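How do you clean and use an old metal bin for small mixed things?
Asked in Home Storage – 3 answers

I have got a gray metal bin from a closed workshop in Wuldale. I want to keep in it the small things from my desk and from the children: blocks, a tape measure, plastic caps, parts of toys. The inside is full of scuffs and the bottom is cloudy. I washed it with dish soap two times and it looks the same. Is it possible to make it smooth again, and do I need dividers? My work table is light wood and I don't want to scratch it.

Answer 1 (accepted)
The cloudy places are mostly wear in the metal, so soap will not remove them. You can sand by hand, first with 150 paper, then 800, always in one direction. I did it on a bin from Stellmont and it took me an entire evening in June. The deep scratches stayed, but my fingers don't catch on them anymore.

For the table, glue felt under the corners – the thick kind, the thin one falls off after a month.

Answer 2
just buy plastic one, it is cheaper

Answer 3
I would not sand it. The marks do not disturb anybody when the bin is in use.

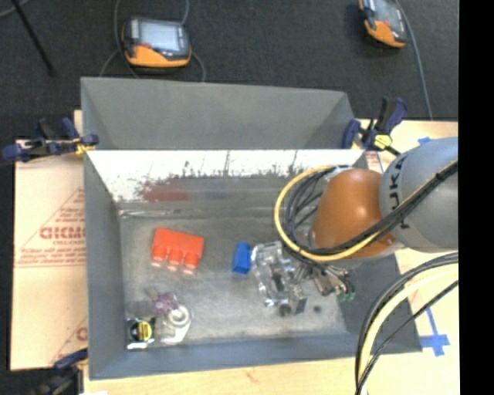
About the dividers, I tried a set from Clillwood and took them out again. With only a few things on the bottom, you see everything at once, and a red toy or a blue block is easy to find on gray metal. Clear plastic pieces are harder, they almost disappear. I try to keep those in one corner. If you have 100 small parts or more, then yes, use a smaller box inside for the tiny ones.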